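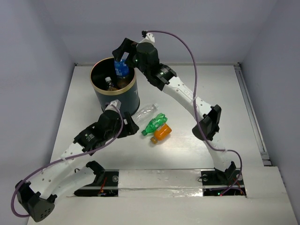
What does one row in the Zallgate supplier payments file mean?

One row is one invoice, sent by a local company to a main contractor of the Zallgate gas terminal, with the day it was received and the day it was paid. If an invoice was paid in parts, the row shows the last part.

Posted in June by Margus Krūmiņa
Filed under: Open data, Energy, Suppliers

This site uses cookies to remember your language. By continuing to read you accept them.

Zallgate Supplier Payments, README

The file was prepared by Stuvatano, a small office in Plercombe which collects public records about the terminal. We wanted to know how long local companies wait for their money. The contractors publish every year what share of work goes to local firms, but the share says nothing about the date of payment, and for a welding shop or a catering company the date can be more important than the share.

Contents

The release has 239 invoices from 3 main contractors. They are in payments.csv. The names of suppliers are in a separate file, suppliers.csv, and the two files are joined by the column supplier_id. Please read both as UTF-8, otherwise the name Stępień will be damaged, and this is one of the companies with the most rows.

Columns in payments.csv

invoice_id: our own number, it has no meaning outside of this file
supplier_id: see above
contractor: short name of the main contractor
category: transport, catering, metal work, cleaning, security or other
received: the day when the contractor stamped the invoice
paid: the day of the bank transfer, empty if the invoice was still open
disputed: yes, no or unknown

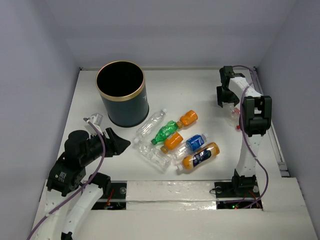 The column "disputed" needs more care than the others. Contractors do not use this word in the same way. One of them marks an invoice as disputed when any question is asked about it, even a question about a missing stamp, and another marks it only after a formal letter. I would not compare contractors by this column. Inside one contractor it can be used.

What counts as local

We follow the definition in the terminal agreement: the company is registered in the district and more than half of its staff lives there. We did not check the addresses of staff ourselves. The companies declare it, and the declaration is renewed every 2 years, so a company can stay on the list for a while after it has moved.

Known problems

Invoices on paper were typed by hand. Corinne Crenshaw compared them with the scans and corrected the dates where day and month were exchanged. A few scans could not be read, and in these rows the received date is empty. We did not guess it.

Subcontractors of subcontractors are missing. Their invoices do not reach the main contractor and we have no legal way to ask for them.

Amounts are not included. The contractors agreed to give dates only.

Changes

Version 3 adds the cleaning category, which was before a part of "other", and removes rows that were entered twice.

Use

The files are free to copy and change if you mention Stuvatano as the source. Corrections can be sent by mail or brought to the Plercombe office on Thursday, when the paper invoices can also be viewed there. Please write the invoice_id in your message.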